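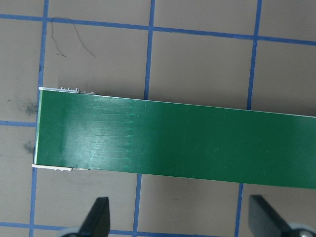
4. Setting up the Skiden bench conveyor

Read this section before you connect power. You will need the conveyor, the control board with its lead, one open-front storage bin, a foam block, and a table covered with kraft paper. Part numbers are listed in the Bason parts sheet, revision 2019-02-17.

4.1 Preparing the table

1. Cover the table with kraft paper and tape down the edges. Smooth out any creases toward the outside.
2. Mark the grid with blue tape. Run all the lines in one direction first, then the cross lines. Press each line down firmly with a cloth.
3. Check that the tape lies flat where lines cross. Trim loose ends with a knife.

Note: Replace the paper if it tears. A patch under the conveyor will make it rock.

4.2 Placing the conveyor

1. Set the conveyor lengthwise in the central column of the grid, with the green surface up.
2. Turn it so that the wires at the near end come out to the right.
3. Leave 54 mm clear on each long side.
4. Lead the red and black wires to the control board. Keep them flat on the paper and do not run them under the rollers.
5. Switch on the supply. The red LED on the control board should light.
6. Place the blue bin in the middle of the table, in line with the column and past the near end of the conveyor. The sloped front lip faces right. Lay the foam block on the floor of the bin.
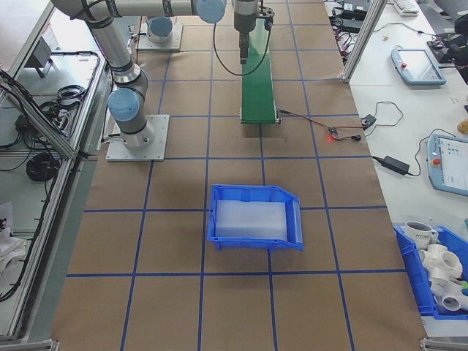
7. Run the conveyor empty for 2 minutes. Stop it at once if the belt rubs on one side. See 4.4.

CAUTION: Keep fingers, sleeves and hair away from the end rollers while the conveyor is running. Disconnect the supply before you adjust anything.

4.3 Cleaning and checking the surface

Wipe the green surface with a dry, lint-free cloth after every 200 hours of use. Use a drop of Prelham cleaner on stubborn marks and let it dry fully. Do not use solvents or scouring pads.

Fine scratches are normal and need no action. Reflected light can hide damage, so look at the surface from both sides of the table, or move the lamp. Check the pale fittings at the end corners as well. They should be straight and free of dust.

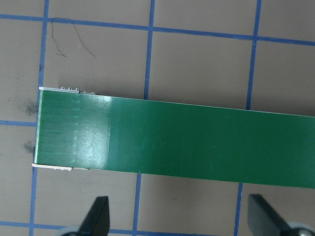
Figure 4-3. Left end of the green surface, with corner fittings and glare.

4.4 If the belt rubs

1. Disconnect the supply.
2. Turn the adjusting screw on the rubbing side a quarter turn clockwise.
3. Reconnect and run again for 2 minutes.
4. If the belt still rubs, order tension kit 1109 from Bélanger.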